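Bakos Wants $6 a Day for Fruit and Water. Staff Aren't Sold

Bakos says its new desk snack plan will get people in its Nurneck office to eat better. It's hard to see how.

The plan, sold by a Prultdale outfit called Beratero, starts Tuesday. For $6 a day, taken out of pay, each worker who signs up gets one plate of fruit and one bottle of water. Beratero's flyer calls this "a full wellness reset." Most of us would call it a snack.

Remo Aigner, who runs the Nurneck office, said 100 people work there and he expects "nearly all of them" to join. He would not say how many have signed up so far. 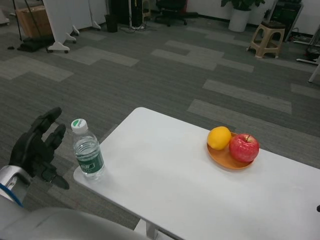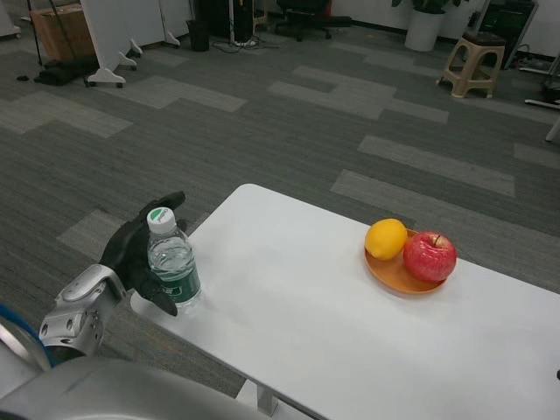
A lemon and an apple on an orange plate, with bottled water, at one end of the office.

The lemon is the part that has people talking. Beratero counts it as one of the 2 servings of fruit it promises each day. Asked if anyone is expected to eat a whole lemon at a desk, Aigner said workers could squeeze it into the water. He did not say whether knives would be supplied.

Burgi Tanner, who has worked in billing for 7 years, said she won't be joining. "I can bring my own apple," she said. "I've been doing it since I got here."

Beratero claims its plans cut afternoon tiredness, but it did not send any numbers when asked for them. Bakos says it will look at the plan again in February. Workers who want out before then have to give a month's notice in writing.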